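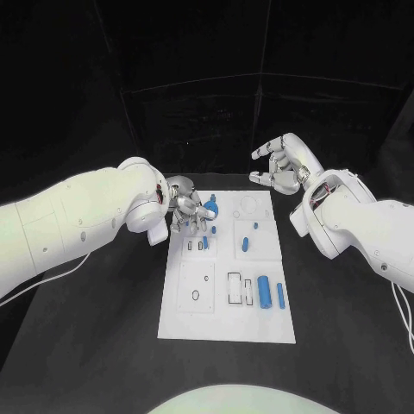 White board, blue pegs, black table. My kind of Thursday!

Okay so I am completely hooked on this peg board. Every plate has its own slots and holes, and I keep finding new favorites. 1/5

The big circle gets all the attention but I love the little holes best. A small peg lined up over a small hole... so satisfying, I could watch it all afternoon (and kind of did). 2/5

Ferhat Kırmızıgül bet me I'd be bored after 2 plates. Ferhat, I am NOT bored. You owe me a coffee. 3/5 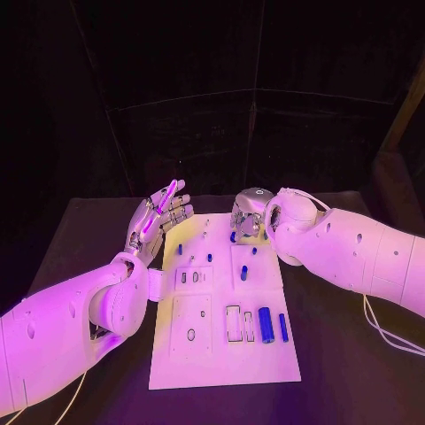

Also, can we talk about oval holes? A round one forgives you. With an oval you have to get the turn right too, and I always want to push too early. Slow down, wiggle, try again. 4/5

Next up I want to try the whole thing in a different order, square panels first. If you've got a board like this, tell me where you start! 5/5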